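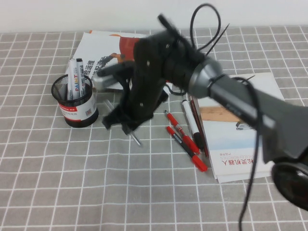
## Week 2: Cell rules, tabletop arm

Read before Tuesday's lab. Rarport's handbook runs to 1,000 clauses and most of you will meet two of them.

1. **Speed.** Reduced mode whenever a hand could reach the grid. "I was only moving a pen" is the usual opening line of an incident form.
2. **Cables.** Leave slack at the wrist, then check what the slack can catch on. Pens and book covers both count.
3. **Clutter.** Permitted, and marked. Log every item before the run, including the dull ones. Clear plastic is the one people forget.
4. **Stop button.** One person holds it and does nothing else. Answering messages is something else.

The Zuccaro checklist covers the same ground in friendlier type. Use either, sign it, and don't sign it in advance.

### Wrist view

Check it before you close the fingers. A side view won't tell you what is behind the marker you want.

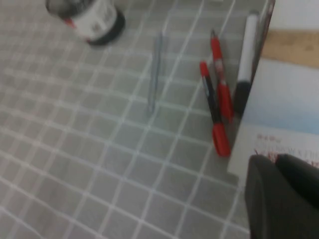
*Fig. 2. Red markers overlapping, gripper at lower right.*

For June resits, see Julen's sheet.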